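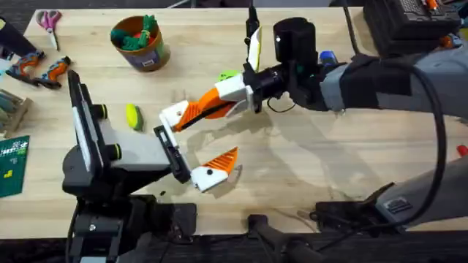
La mesa de trabajo
Cuadernos del Taller Escolar Winmont, para lectoras y lectores a partir de 7 años
Edición de agosto de 2024

Una mesa de trabajo es un mueble pensado para construir, cortar, pegar, dibujar y reparar. Se parece a la mesa del comedor, pero tiene otras normas. En ella se dejan herramientas que pueden cortar o quemar, y por eso conviene conocerlas antes de acercarse.

¿De qué está hecho el tablero?

Muchas mesas de taller tienen el tablero de madera. Algunos tableros se fabrican con listones, es decir, con tiras largas de madera encoladas unas junto a otras. Si se observan con atención, se distinguen las líneas donde se une cada tira con la siguiente. Esta forma de construir ayuda a que la superficie se mantenga plana durante muchos años.

La madera clara tiene una ventaja sencilla: sobre ella se ven bien las piezas pequeñas. Un tornillo oscuro se encuentra pronto en un tablero claro. Tiene también un inconveniente – las manchas de tinta se notan enseguida.

Las herramientas que cortan

Las tijeras son la herramienta de corte más conocida. Están formadas por dos hojas unidas por un eje. Al cerrar los mangos, las hojas se cruzan y cortan lo que hay entre ellas. Cuando no se usan, se dejan cerradas y tumbadas sobre la mesa. Para entregarlas a otra persona, se sujetan por las hojas cerradas y se ofrecen los mangos.

Debajo de lo que se va a cortar con cúter se coloca una base de corte. Suele ser una lámina gruesa, muchas veces verde, con una cuadrícula impresa. La cuadrícula sirve para medir y para que las líneas salgan rectas. El cúter lo maneja siempre una persona adulta. 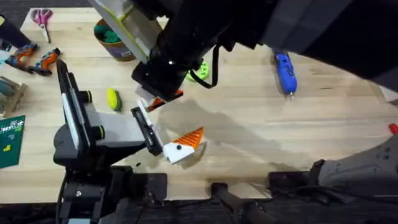 Las herramientas que pegan

La pistola de pegamento funciona con barras de cola sólida. La barra entra por la parte de atrás, se calienta en el interior y sale fundida por la punta, que se llama boquilla. Al enfriarse, la cola se endurece y las dos piezas quedan unidas.

La boquilla y la cola fundida queman. Las normas del taller son las siguientes:

– La pistola se utiliza con una persona adulta al lado.
– La boquilla no se toca, aunque la pistola lleve un rato desenchufada.
– Después de desenchufarla, se espera 30 minutos antes de guardarla.
– Si alguien se quema, pone la zona bajo el agua fresca y avisa de inmediato.

Los recipientes

Un cubo pequeño, una taza grande o un bote de cartón pueden resolver muchos problemas de orden. Los recipientes redondos son cómodos porque se pueden coger desde cualquier lado. En ellos se guardan ovillos, juguetes blandos y piezas sueltas. Conviene que no estén demasiado llenos, para poder encontrar lo que hay en el fondo.

En los talleres Winmont cada recipiente lleva una etiqueta. Puede tener una palabra o un dibujo, de modo que también la entiendan los niños y las niñas que todavía no leen. 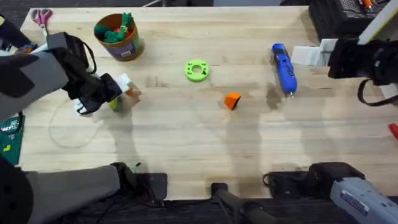

Unas tijeras de mangos rosas y, a su derecha, un recipiente redondo con piezas verdes y rojas.

Piezas con agujeros

En una mesa de taller aparecen con frecuencia piezas en forma de disco o de anillo. Por el agujero del centro puede pasar un eje, que es una barra alrededor de la cual gira una rueda. Los agujeros pequeños, si los hay, pueden servir para poner tornillos o para que la pieza pese menos. Quien encuentre una pieza de este tipo y no sepa a qué construcción pertenece la dejará en el centro de la mesa, a la vista, hasta que se pregunte al grupo.

Cómo se recoge la mesa

Recoger forma parte del trabajo. En el taller se sigue este orden:

1. Se desenchufan los aparatos y se enrollan los cables que ya estén fríos.
2. Se retiran las tijeras y las demás herramientas de corte.
3. Se tapan los rotuladores. El capuchón debe hacer un pequeño ruido al cerrarse.
4. Las piezas sueltas vuelven a su recipiente.
5. Se pasa una esponja ligeramente húmeda por el tablero y se seca con un paño. La madera no debe quedar mojada.
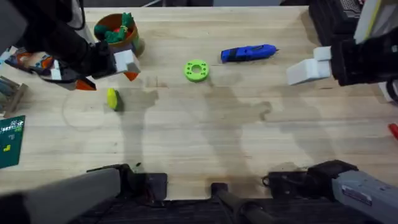
Los rotuladores tendrían que ser lo primero, porque se secan mientras uno recoge lo demás, escribió una alumna en el buzón del taller. La propuesta es razonable, y los grupos que lo prefieran pueden empezar por el paso 3, siempre que los aparatos estén ya desenchufados.

Palabras para recordar

Boquilla: punta por donde sale la cola fundida.
Eje: barra alrededor de la cual gira una pieza.
Encolar: pegar con cola.
Listón: tira larga y estrecha de madera.

El cuaderno siguiente, dedicado a los ovillos y las lanas, se publicará en noviembre.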